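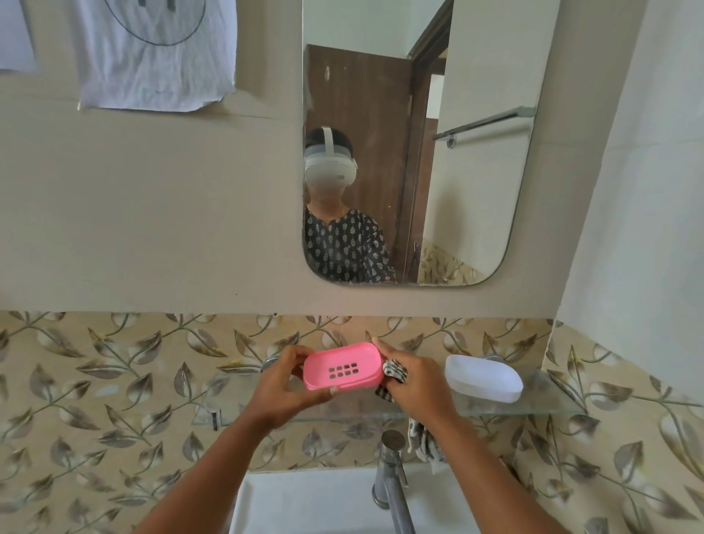

A pink soap dish gets a wipe with a patterned cloth.

About Durnollow Cricket Club

We play cricket in Durnollow, on the old fairground behind the high school, and we love it! The club began when Kieran Parsons put a card up in the hardware store asking if anyone wanted to bowl at him after work. Thirteen people showed up, most of them had never held a bat, and they stayed until it was too dark to see the ball.

Today we run a women's team, a men's team and a mixed social side that plays on summer evenings at 6 p.m. (bring a folding chair, the bleachers are hard). The women reached the final of the Cropper Shield last season and lost it off the second-to-last ball, and people are still talking about that catch at deep midwicket. The men had a rougher year with the bat, though they did beat Ustitz twice, and anyone who has played at Ustitz knows what that slope does to a slow bowler.

Our scorers keep everything in one big green book. Between them the three sides made 1,894 runs last season and gave up 1,892. Two runs in it, over a whole summer! The women made 1,528 of ours, so you can guess who picked the music at the awards dinner.

Juniors start at age eight. They use a softer ball for the first two years, everybody bats and everybody bowls, and we lend out pads, gloves and helmets until you know you want your own. Adults who grew up on baseball are very welcome too. You'll already be able to catch, and we can work on keeping that elbow straight.

Indoor nets begin in December in the Dekeo gym, side entrance, flat shoes please. Come and watch a session first if you like, or just grab a bat and join the line. New players can sign up with Kieran at the nets.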